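Workshop notebook, upholstery side
November, Sunday, started a little after 3

Back on the question of wear claims, which I keep putting off. Astine sent their new swatch cards with a rub count printed on every one, and two customers have already quoted those counts back to me as if they were a warranty. I don't believe a rub count tells you how long a sofa seat will last. I've said so out loud often enough that I should either write down why or stop saying it. 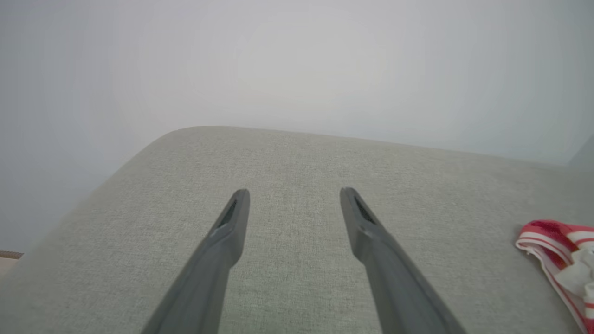
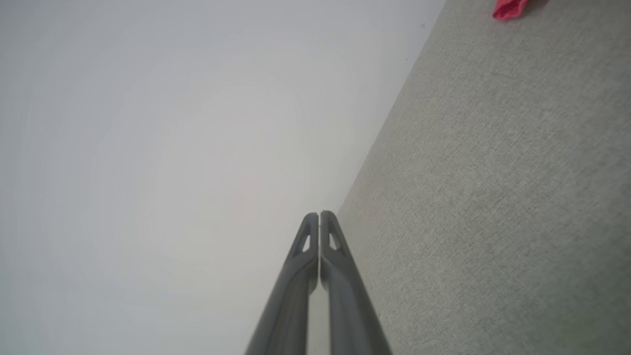
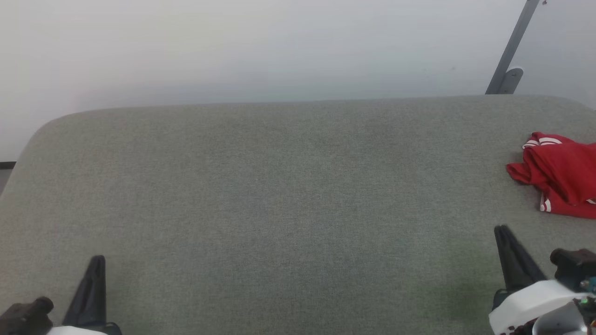

Halldóra: I think you're being unfair to the number. It was never meant to predict years. It ranks one cloth against another under the same rubbing, and if the shop floor reads it as a lifetime, that's the shop floor's fault. I'd still rather have it than have nothing.

Fair, up to a point. I'd agree if the ranking held up. What I want to know is whether it does, for the cloths we really use, with the dirt and the cushion fillings our customers have. A flat swatch pulled tight over a plate and rubbed with clean wool is about as far from a living room as you can get without leaving the building.

What I did

Cut strips from the Astine mid-weight weave and from the old Gresonport stock that we all like and can't get any more. Ran them on the Stergiou rubbing machine, same weight on the arm, same abradant, fresh piece of wool for each strip. Then a second set with the abradant dusted with sieved floor sweepings. Lurdes objected to the sweepings on the grounds that no two handfuls are alike. She's right, so I sieved one jar's worth and used only that jar. Jar is on the shelf above the sink with a label. Please don't throw it out.

Clean set: the Astine did better, as the card said it would. First broken yarn came noticeably later than on the Gresonport. No argument there.

Dirty set: the order flipped. The Gresonport went fuzzy and then sort of stayed fuzzy. The Astine looked perfect for a long while and then opened up along one line, weft going first.

Before anyone gets excited, it's 3 strips of each cloth in the dirty set. One of the Astine strips was clamped slightly off grain and I only saw it when I took it out. I would not show this to a supplier and I would not repeat it to a customer. It's enough to make me want to do it again properly.

Things that could be wrong with it

The clamp on the far station of the Stergiou is worn and lets the cloth creep. I put the strips in by whichever was nearest my hand, so I can't say which cloth spent more time in the bad clamp. Stupid. Next time draw the stations out of a hat and write them down.

The Gresonport stock has been on a shelf for years. Old cloth may have lost some finish, may have gained some moisture, may just be a different animal from what it was when new. We all remember it as indestructible, and I don't trust that either. We remember the chairs that came back for a new color. The ones that wore through went to the dump and never came past our door.

Deciding when a strip has "failed" is done by eye, by me, and I knew which cloth was which. I had an opinion before I started. Somebody else should judge the next set with the labels covered. Rodrigo offered. He has no feelings about cloth whatever, so he's ideal.

The spray

While I was at it, I tried the Virkidico protector that the rep left. The leaflet says it "extends fabric life." It doesn't say by how much, or compared with what, or under which test. I emailed to ask and got the same leaflet back as an attachment.

Sprayed according to the can, left to cure overnight, ran one treated strip next to one untreated. The treated strip broke at the same time as the untreated, as near as I could judge. It did feel stiffer to the hand. Water beaded on it nicely, I'll give them that, and it stopped beading on the rubbed part well before any yarn broke. So whatever it does for spills, it seems to do least in the exact spot where people sit. One strip, one can, and I may have put it on too thin. Ermelinda says the reps always tell you that you put it on too thin.

I would not sell it as making cloth last longer. As a help with spills on an arm or an outside back, maybe. Anyone who wants to add it to a quote should use the word "spills" and leave "life" alone.

What came in from the back room

Madalena went through the job book for seat covers we replaced and noted where each had gone. Out of 42 covers, 13 had worn through on the flat of the seat, where a rubbing test might have something to say. The rest were front edge, welting, seams pulling, cat, sun, or "customer tired of it." I was ready to wave this around and then she pointed out that the job book only says what the person at the counter bothered to write, and that the entry "worn" without any place got lumped in with the rest. So the 13 could be low. Still, I don't see how it gets anywhere near all of them.

The front edge is the part that bothers me. Cloth bent over a hard edge with a thigh sliding across it is stretched and rubbed together, and a flat test doesn't touch that. If the welt cord is too stiff the cover goes there first, whatever is printed on the swatch card. That's a making problem. We could fix some of it ourselves with a softer cord and a bit of wadding over the rail, and it would cost less than going up a grade in cloth. I'm saying this without having measured it, so treat it with the same suspicion as the leaflet.

Halldóra read the above over my shoulder and says it doesn't touch her point, since she never claimed the number covered edges. True. She also says if I'm going to throw out the rub count I need to tell the counter what to say in its place. I don't have a good line for that yet. For now: the number compares cloths on a clean flat test, very low numbers are a warning, differences among the high ones probably mean little in a house. I'd stand behind the first two parts. The third is a hunch.

To do

Replace the clamp pad on the far station before running anything else. Spare pads are in the drawer with the bobbins, or were.

Ask Astine which abradant and which end point they use for the card. If they can't answer, that's worth knowing too.

Repeat the dirty set with a decent number of strips, stations drawn at random, labels covered, Rodrigo judging.

Rig something for the edge. Lurdes thinks the arm can be made to run over a padded batten clamped across the bed. I think it will chatter. She's going to try it anyway and I'll keep my mouth shut until there's a strip to look at.

Virkidico: one more go with a heavy coat, so they can't say that. Open the window this time.

Left the broken strips pinned to the board in the order they came off. The off-grain one has a red thread through the corner.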